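Empty-surface frames as a test set, first results

2022-11-14

I've been working on a small side question to do with our object detector, and I finally have enough to write down. The question is how often the detector says there is something on a table when there isn't, and whether that rate can be brought down without hurting it on real objects. 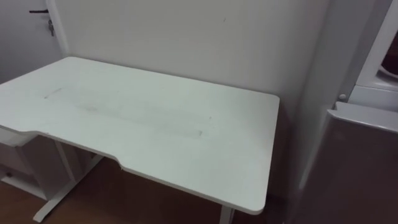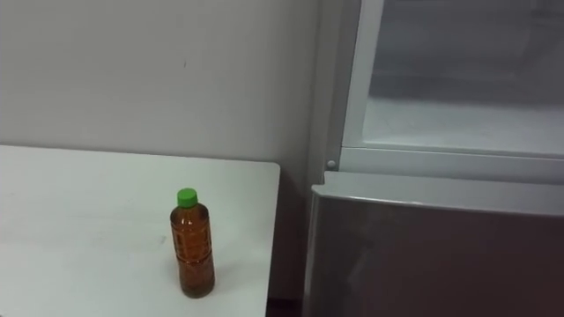 The desk with nothing on it, and the desk with the bottle of what looks like tea. Both are head camera views.

Some background. Back in July I was looking through failures from the Drumell detector and noticed that a good share of them were not missed objects. They were extra ones. The detector would find the cup, and then also find a "cloth" or a "lid" on a bare part of the table. When you looked closely there was usually a mark of some sort in that spot. Our training data has almost no frames where the right answer is "nothing", so the model has had little reason to learn what a plain surface looks like when it isn't perfectly clean.

So I started a set called Ultach. Each entry is a pair: the bare surface, and the same surface with one object on it. I don't clean the surface between them. The viewpoint is allowed to change inside a pair, and it usually does. I tried fixing it at first, and the model picked up on the difference between the two views far too easily.

The white desk has turned out to be the most useful surface so far. It has a faint gray smudge across the middle and a thin streak toward the left, plus a tiny speck. The smudge is the one that causes trouble. It has soft borders and is large enough to be an object, and the old model liked to call it a cloth.

The bottle is a different kind of test. Clear plastic with brown liquid in it and a bright green cap. The cap is easy and the model never has a problem finding it. What I wanted to know was whether the box would cover the whole bottle down to the base or stop somewhere near the shoulder. Clear containers used to give us short boxes, and I was worried that training on bare surfaces would make this worse.

The method is simple. For each bare frame I add a penalty for any detection on the surface above a low score. For the matching object frame I use the normal loss. The two are always in the same batch. I got the idea of keeping pairs together from the Nguyen-Tran sampler, which we were already using for something else - it took an afternoon to change over. I did try random batches first. They gave a lower false detection rate, but the model got shy about everything and started dropping small objects.

For the test I held out 100 bare frames and 100 object frames. None of the training pairs share a surface with them.

On the bare frames, the old model reported something on the table in 13 of them. The model trained with pairs did so in 2. Both of the ones left are the same type, a reflection on a shiny tabletop, and I don't have many of those in the training pairs.

On the object frames I can't see a drop. Box height on clear containers is about where it was. It did not get better either, so the short box problem is still there and needs its own fix.

A few things I would be careful about. The test set is small. The surfaces are mostly light colored, because that is what I had. And all of this is detection only. I haven't run it through the Lamberg planner yet, and a false object matters more there, as the arm will plan a path around it or try to pick it up.

Next I want to add dark tables and some patterned ones. I also want to try two or three objects per frame in place of one, and see if the penalty still behaves when most of the surface is covered. The labeling for that is slower, so it may be a while.

If you have bare surface frames of your own and want to compare, the pairing script is short and I can send it. It expects two folders with matching file names and not much else.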